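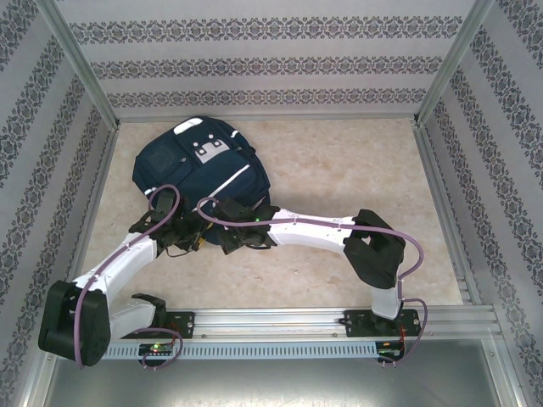 Search articles, reviews and forum

Magazine > Opinion > Mixing & Software

The Case For Leaving Old Sessions Alone

September 20, 2024

In May I was asked to supply stems for an album I had mixed nine years earlier. The label wanted them for a surround remix to be done elsewhere. I still had the drives, the session files and a working licence for the workstation they were made in, and I quoted for two days. The work took considerably longer, and most of the extra time went on one equaliser.

The equaliser was the Caslow, in its second version. I had used it on nearly every channel. The current version is the fourth, and it opens version 2 settings through what the maker calls a migration layer. The frequencies, gains and bandwidths all arrive intact. The sound does not quite, as the bell curves near the top of the range are now drawn to match an analogue response where the old ones were squeezed by the sample rate. By any technical measure the new curves are better. On a vocal with a 3dB lift at the top, they are also audibly different, and when the same change is repeated across a whole mix the result is a slightly different record.

My argument is that a plug-in maker has no business changing the sound of a saved session without being asked, and that improvement is no defence. A mix is a set of decisions made while listening to a particular result. If the high-frequency curve was cramped, the engineer heard it cramped and turned the knob until it sounded right. Correct the curve afterwards and you have kept the position of the knob and thrown away the reason for it.

The makers' case deserves to be put fairly. Keeping old processing code alive costs money. It has to be compiled for new processors, tested against every host and supported by people who may have joined after it was written. Each retained version also retains its bugs, some of which crash. A small firm selling an equaliser at a modest price cannot keep every revision running for ever, and customers who demand that are usually the same customers who complain about paid upgrades.

I accept nearly all of this. What I do not accept is that the choice lies between perpetual support and silent replacement. Several workable arrangements sit in the middle, and some developers already use them.

The first is a mode switch. Onishi, whose compressor I use on buses, stores an engine number with every instance. A new instance gets the current engine. An instance recalled from an old session gets the engine it was saved with, and a small label in the corner of the window says so. Clicking the label moves that instance to the current engine, and undo moves it back. The older engines are not given new features and do not work with the newer side-chain filter, which is greyed out when they are in use. I have not met a user who minds.

The second is side-by-side installation. Flultlow gives each major version of its reverb a separate plug-in identity, so that the host treats version 2 and version 3 as unrelated products. This is clumsy. The plug-in menu becomes longer, presets have to be carried across by hand, and the older version will one day fail to load on a new operating system. When it does fail, however, it fails visibly. The host reports a missing plug-in, and the engineer knows there is a problem and where it is. I would take that over a session which opens without complaint and plays back wrong.

The third costs almost nothing, and is to say what changed. The release notes for the Caslow update mention "improved high-frequency accuracy" in a list that also covers window scaling and a new colour scheme. There is no statement that existing sessions will be affected, and none of how much. A plot of the old curve against the new, at three or four settings, would have told me in a minute what I spent an afternoon establishing with pink noise and an analyser.

Workstation developers are not free of blame either. I moved part of my work to Hollero some years ago, and its session report is the best I have used. The report for this album, after I had imported it, ran to 2658 lines. It listed every file, fade and automation lane. It gave the name of every plug-in. It did not give the version of any of them. The host has that information, because the plug-in reports it on loading, and writing it into the session would add a few bytes per instance. A warning on opening, to the effect that these inserts were saved with an earlier version, would be a dialogue box that earned its place.

The usual reply is that engineers should print everything. Bounce every track with processing, bounce the effects returns, store the lot as plain audio and the question goes away. I do this now and recommend it to anybody who will listen. But printing preserves a result and discards the means of altering it. If the remix engineer wants the vocal with less de-essing, the printed file is of no help. It also assumes a budget. On smaller jobs the hours needed to print and check a full set of stems are hours that no client has agreed to pay for, and the work is skipped when the next booking is waiting.

There is also the question of how much difference matters. A null test between the two equaliser versions on my lead vocal left a residue that was quiet and confined to the top two octaves. Plenty of listeners would not pick it out, and on some days I might not. I do not think that settles anything. A change small enough to ignore is also small enough to leave switched off by default, and the person placed to judge whether it can be ignored is the one whose name is on the mix.

In the end I found an installer for the old version on a backup disc, put it on a retired computer that had never been updated, and ran the stems from there. They nulled against the original master to the limit I would expect once the bus compressor was accounted for. The retired computer has gone back on its shelf with a note taped to the lid asking that it be kept off the network.

Filed under: Opinion, Plug-ins, Session Recall, Archiving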